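Wilmer Muñoz keeps the Gretus grippers running. They are hand tools: an operator holds one in each hand, squeezes to close the fingers, and does ordinary chores with them while a camera on each tool records the motion. The recordings are used to teach the arm in the cell at Foredham, which wears the same fingers on its wrist. When I asked Muñoz what his job was, he said it was mostly screws and pads.

"People think the arm is the hard part," he said. "The arm gets a grease check and I look over the cable. The hand tools get dropped, leaned on, put in bags. They come back to me every week."

He learned the work at Brerkedora, where he serviced packing machines for nine years. The tools there were bigger and the faults were louder. A packing machine that went out of line threw cartons on the floor. A gripper that is out of line by two millimeters still closes and still picks up a cup, and the trouble only shows later, when the arm reaches a little to one side of everything.

So he checks them before anyone starts. He begins with the fingers. The soft pads are held on by small bolts, and he turns each one by hand first to feel whether it has backed out. Then he closes the fingers on a steel gauge and reads the opening on a laptop. If the number is off he sets the zero again, opens and closes the tool a few times, and reads it once more.

"I used to do it with the gauge only at closed," Muñoz said. "Then we had one that was good closed and bad at the open end. The linkage was worn. Now I do closed, half and full. It takes seven minutes a tool if there's nothing wrong with it."

He replaces the pads when the surface goes shiny. He has a rule of 200 hours, written on tape inside the lid of the parts box, but he said he goes by feel more than by the tape. Paper and cardboard wear the pads fast. Kitchen work is easier on them, though oil gets into the ribs and he has to scrub it out with dish soap and an old toothbrush. Alcohol wipes are quicker, but he stopped using them on the pads after a batch went stiff.

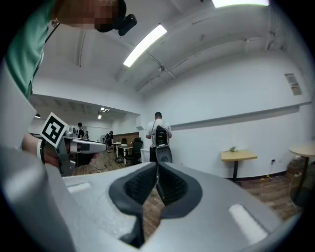 The markers come next. They are square black-and-white patterns on flat plates, and the software uses them to work out where a tool is. Muñoz wipes them with a dry cloth and looks at them from the side for any bend. He will not let anyone tape over a torn one.

"Clear tape looks fine to you," he said. "Under a ceiling light it shines, and the camera loses half the squares. Print a new one. We have a folder full of them."

Lighting is something he asks about whenever the operators work in a new room. Long fluorescent fixtures are all right as long as they don't flicker. He has the operators hold the tools up and turn slowly in a circle, and he watches the tracking on the laptop. If it jumps at the same spot twice, he moves the starting position and they try again.

The arm itself takes less of his day. It is a Tello, an older model, bolted to a steel base in a cell with a light curtain across the front. Each morning he wipes the curtain lenses, tests the stop button, and runs the arm through a slow loop with nothing in the fingers. He listens at the wrist. Last September the wrist began to tick, and he found a cable clip rubbing on the flange. He moved the clip and put a sleeve on the cable, and he has checked that spot ever since.

Fingers from the hand tools fit the arm without changes, and he rotates them so that both wear at the same pace. I asked whether that made any real difference.

"I think so," he said. "A new pad grabs. An old pad slides a little first. If the person had old ones and the arm has new ones, it's going to squeeze at the wrong time. I can't prove it to you with a chart, but I've watched it."

He writes everything down in a paper notebook: tool number, gauge readings, pads changed or not. The readings also go into a spreadsheet, which he fills in after lunch. The notebook is nearly full, and he has already bought another one in the same size so that it fits the pocket in the parts box.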